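Sudov's Hokus arm kit goes after small labs that want tabletop manipulation without a systems integrator

By Philomena Carroll

The Hokus kit ships as a single arm, a two-fingered gripper and a license for Sudov's control software. Setup took us nearly 37 minutes, most of it spent on calibration. The default library holds 116 grasp presets, editable in plain text.

Cable routing is external, and the manual gives it one paragraph. Sheehan's competing Drudance package offers six months of support to Sudov's two.

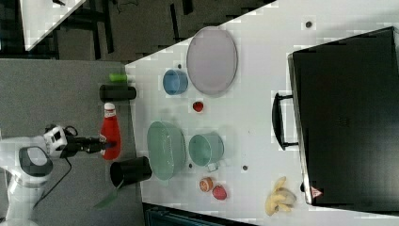
The gripper on a red squeeze bottle, with cups, a colander and play-food pieces on the same table.

Sudov plans a firmware update in August.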